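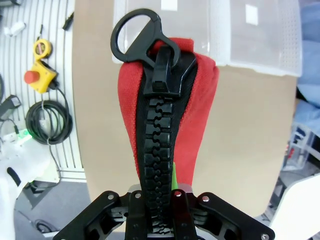 Big Zippers, Small Hands: the Masotley Sewing Room Gallery

April 13, 2025

Hi, and welcome to the zipper page! I've been promising this one since September, when I started sewing giant practice zippers for the little kids at Masotley and then couldn't stop. If you came over from the quilt pages, the quilts are all still there (and yes, the Tomness star quilt is finally bound). Everything on this page is about closures: zippers mostly, then a few snaps and buckles that snuck in because they were on the same shelf. Captions are mine, opinions also mine.

The red one
My favorite, so it gets to go first. Red woven fabric, huge black zipper, teeth like a stack of little blocks, and a pull tab with a ring big enough to get a whole finger through. There's a tiny green tag poking out beside the teeth and I'm leaving it there. Yes, the edges are a bit fuzzy. I like them fuzzy.

Blue denim, long version
Cut from a pair of jeans that had given up at the knees. It's 30 inches long, so the kids get a good long pull out of it, and they make the noise while they do it. You know the noise.

Yellow corduroy
I fought this one the whole way. Corduroy creeps under the presser foot, and the two sides came out uneven, so I ripped it and basted it by hand and it was fine after that. Should have basted it the first time!

The separating zipper
Same idea as a jacket front, where you have to get the pin down into the box before anything moves. This is the hard part for most kids (and for me, in gloves). I sewed a stripe of white ribbon down each side so they can see if they've got it lined up.

Striped canvas pouch
Thảo Lã made this one and it puts mine to shame. Look at how the stripes meet across the zipper. I asked how she did it and she said "pins," and went back to her coffee.

Coat buckles on felt
Not a zipper, I know. The buckles came out of a jar at the Fidbridge swap, and one of them is stiffer than the others. It gets fought over anyway.

Snaps on gingham
I set 14 snaps on this and put the first few in backwards. If you look closely at the left side you can see the holes I patched. Green gingham from the Chaudhary remnant bin, same piece I used for the pot holders.

Button strip
Large wooden buttons on elastic, so there's some give. My nephew put the whole thing around his head and wore it through lunch.

The pull tabs, all together
I get asked about these more than anything. Rings are easier than flat tabs for small fingers, at least in our room. If your zipper came with a skinny little tab, a loop of ribbon or a split ring through the hole does the trick.

Scrap basket
This is where the next ones come from. There's some purple fleece near the bottom that I keep pulling out and putting back. It stretches, and I'm not in the mood.

A few notes if you want to make one

Look for the biggest teeth you can find. The molded plastic kind slides nicely and doesn't scratch up the table. Coil zippers work too, but you don't get that good clunky feel.

Use a sturdy woven fabric. Thin cotton bunches into the slider and then you've got a three-year-old handing you a stuck zipper every few minutes.

Sew a solid stop at both ends. I go back and forth over mine until it looks ridiculous. Check it now and then, too, especially if the kids have been pulling on it hard.

Fold the raw edges under if the fuzz bothers you. It'll hold up better in the wash, I'll admit that much.

If a slider gets sticky, rub a plain candle stub along the teeth and run it up and down. Wipe off the crumbs.

Marisol Manríquez has the pattern sheet for the felt board and is happy to run off a copy, just ask her at the front table. The zipper ones don't have a pattern, I just cut a rectangle and hope. And if you've got old coats with good chunky zippers in them, please don't toss them! Leave them in the bin by the door with a note saying they're for me. I'm still looking for a nice fat orange one.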